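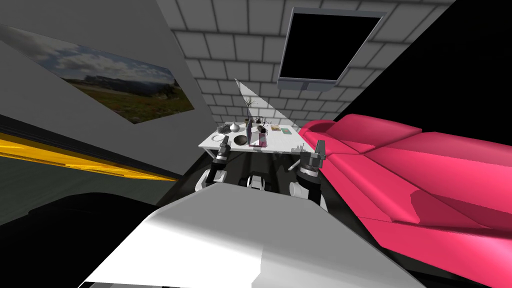
About Trallow

Trallow looks after two-armed robots. We don't build them, we don't sell them, and we have very little to say about the future of work. If you own a machine with two arms and one of them has started putting things down a finger's width to the left of where it used to, you are our customer, and you have our sympathy.

The company was started by Gerardo Barbieri and Shanthi Roy, who met while working on opposite sides of the same service contract. Gerardo wrote the fault reports. Shanthi answered them. After the correspondence reached a certain length they decided it would be cheaper to share an office.

What we do

Most of our work is setup and calibration, with repairs when the calibration has been left too long. A two-armed machine is two one-armed machines that have to agree, and they drift apart the way clocks do. Our job is to get them agreeing again and to leave behind a written record of how it was done, so that the next person (often us) doesn't have to guess.

We rehearse in simulation before we touch the hardware. The rendered room at the top of this page shows the sort of thing we mean: two arms, two grippers, a white table with a vase and a bowl and a plant on it, and a pink sofa at the right-hand side. Visitors always ask about the sofa. It is a perfectly good obstacle, it has a raised armrest exactly where an elbow would like to go, and it has never once needed cleaning.

A tall clear vase is a rotten thing to reach around, which makes it good practice. Knock one over on a screen and you press a key. Knock one over in a customer's building and you spend the afternoon on your knees with a dustpan, being polite.

How a setup goes

Our standard procedure is called Uner, after a typing error in an early draft that got printed on the binders. It goes in the same order every time.

Home both arms. We power up, send each arm to its home position and check the joint readings against the sheet from the last visit. If there is no sheet from the last visit, we sigh and start one.

Check the fingers. The grippers are opened and closed empty, then on a gauge block. Worn finger pads cause more trouble than motors do, and they cost less than lunch. We carry spares.

Find the table. Each arm touches off at the corners it can reach. The two arms then get to argue about how high the table is. If they differ by more than 2 millimeters, we stop and look for a loose base bolt before we change a single number in the software. There is usually a loose base bolt.

Update the model. Whatever we measured goes back into the simulated room. Furniture goes in too. People forget to mention furniture.

Run it slow, then run it at speed. Every job runs first at a pace that would embarrass a snail, with a hand near the stop button. Full speed comes after lunch.

A word on the model

A simulation believes whatever you tell it. Ours will happily put a table in the wrong place with beautiful lighting. So the measurements come from the real cell, by hand, and get checked by a second person who was not in the room for the first set. Shanthi introduced this rule in our first April, following an incident with a shelf at Ramasamy that she has asked us not to describe in detail. The shelf has been replaced.

Our calibration log now holds 3076 entries. The longest is entry 1293, Gerardo's account of a wrist joint that clicked only in the mornings. It was a cable tie. It runs to four pages and new starters are made to read it.

Looking after it between visits

We ask customers to do very little. Wipe the finger pads. Leave the base bolts alone. Don't hang a coat on an arm, even when it is switched off, even when it is a light coat. And if you move the table, tell us. The arms will find out before we do.

Customers on the Wukance plan get a scheduled visit every quarter and a phone number that is answered from 7 in the morning. Everyone else gets the same phone number, answered slightly later.

Working with us

We take on new machines when there is room in the van. Send us the make, the age, what it picks up and what it has lately been dropping. A short video helps. A long video of somebody explaining the short video does not.

Service desk: extension 647. Ask for Shanthi if it's the arms and Gerardo if it's the paperwork.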